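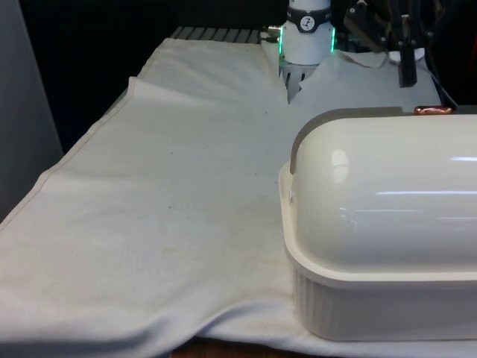 4. Setting up foreign aid alerts in Okus

Okus follows aid bills, sanctions notices and statements from foreign ministries, and sends you a message when one changes. You need an editor account to complete this section.

1. Open Watchlists and select New. Give the list a short name, such as "Ceasefire talks" or "Aid to border states".

2. Add the countries you want to follow. A list can hold up to 200 search terms, and each country name counts as one term.

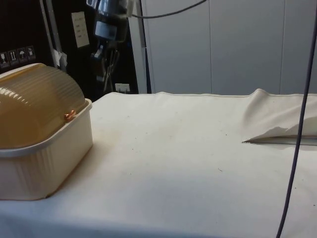
3. Under Sources, check the boxes for committee hearings, treaty texts and press briefings. Leave Social Posts off unless your desk has asked for it.

Note: Briefings in other languages go through the Hotico translation add-on. Translated text is marked with a gray bar – always check quotes against the original before you publish.

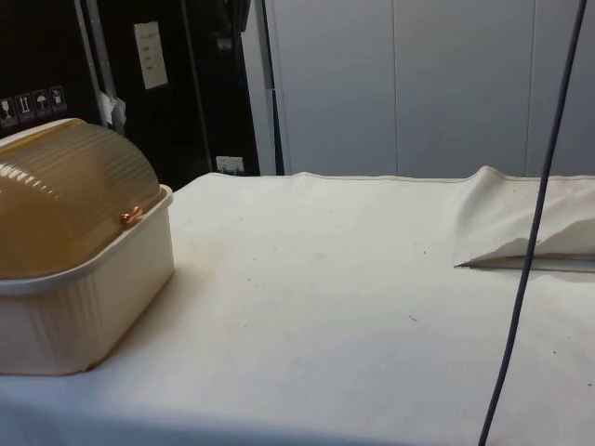 Spellings of place names and officials' titles vary between sources. Enter each spelling as a separate term, and put longer phrases in quotation marks.

4. Set the alert level. Level 2 sends a message for votes, signings and suspended payments only.

5. Select Save, then Send Test.

Caution: Deleting a watchlist also deletes its alert history. Export the history first. Each export file is limited to 600 entries. 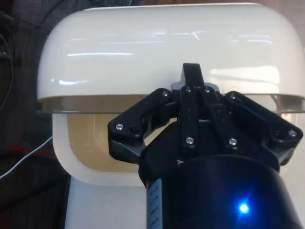 Longer histories are split into several files, oldest entries first. Lists imported from Barbosa keep their old names but lose their alert levels, so repeat step 4 for each one.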